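# Wetico Fitted Sheet & Topper Set

I sell a lot of bedding through this little shop, and most of it I wouldn't write home about. The Wetico set is the one I keep buying for myself, so forgive me if I go on a bit!

You get a fitted sheet, a thin quilted topper and two pillowcases. The sheet is a 200 thread count cotton percale, crisp when it's new and a good deal softer after three or four washes. If you like that slippery hotel feel, get the Garkeo sateen instead (it's on the next page and a bit dearer). 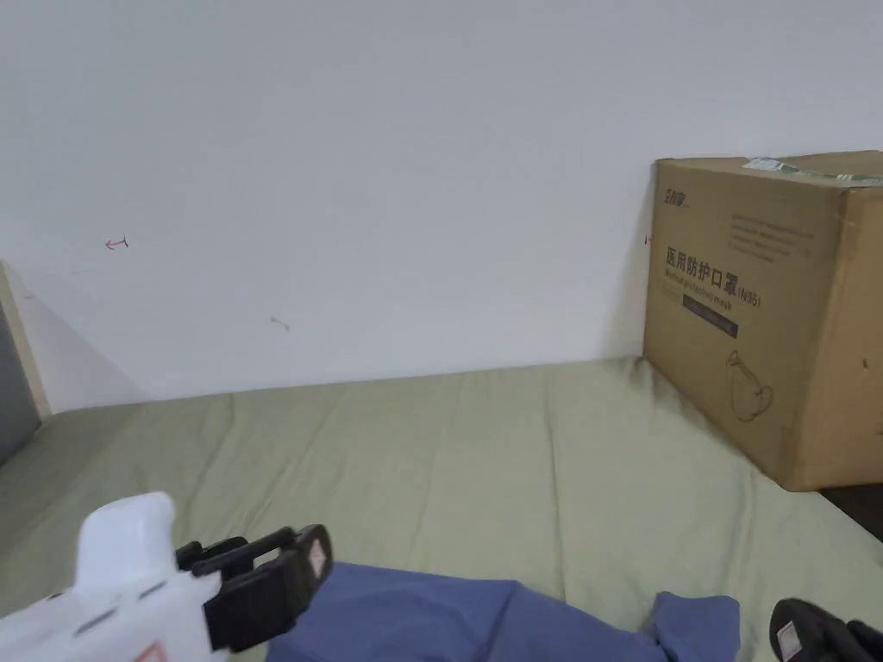 *Big brown box, green fabric.*

Delivery is from our unit in Floserham and takes up to 7 working days. Everything goes in one parcel, so please don't order the pillowcases separately thinking they'll come quicker - they won't.

Now, the fit. The elastic goes all the way round, corners included, and it'll take a mattress up to 30 cm deep with the topper on. I've had customers with deeper ones try to stretch it, and it pings off at the foot end by morning. Measure first, topper and all.

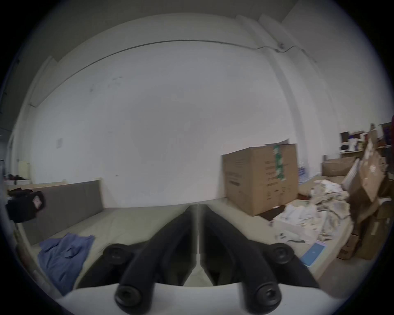

Washing is easy enough. Sheet and pillowcases at 40, topper at 30 on a gentle spin, and hang the topper over two lines if you can so it doesn't sag in the middle. Skip the fabric softener. I don't iron mine (life's too short) but a quick shake while it's damp gets most of the creases out.

Colours at the moment are olive, oatmeal and slate. The Santoso blue has sold out and I'm hoping for more in December.

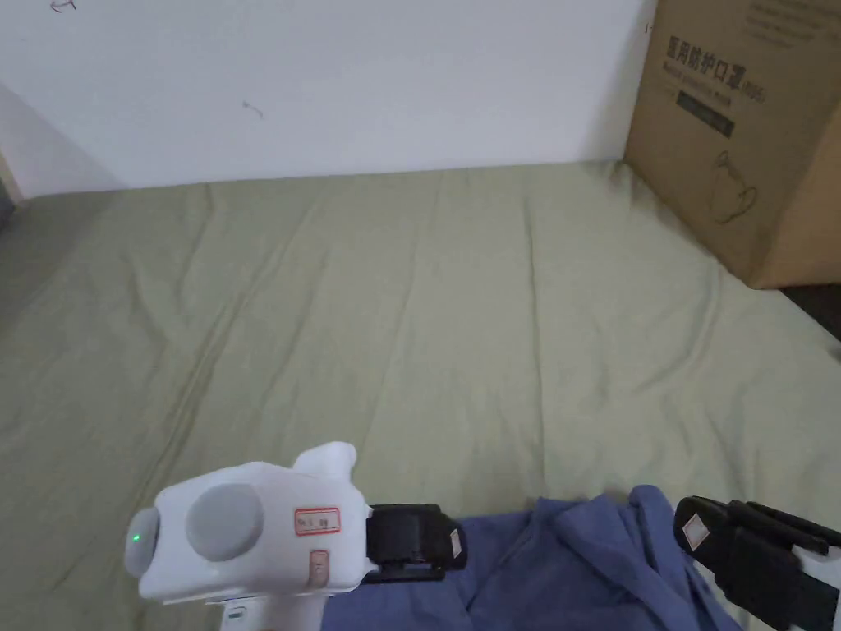 I've sold 2,187 of these sets now and the question I get most is whether the topper slides about. It has a strap at each corner, so no, not if you put them on! Single, double and king are in stock, and there are 8 super kings left on the shelf.

Returns are fine within a month, unwashed and in the bag it came in.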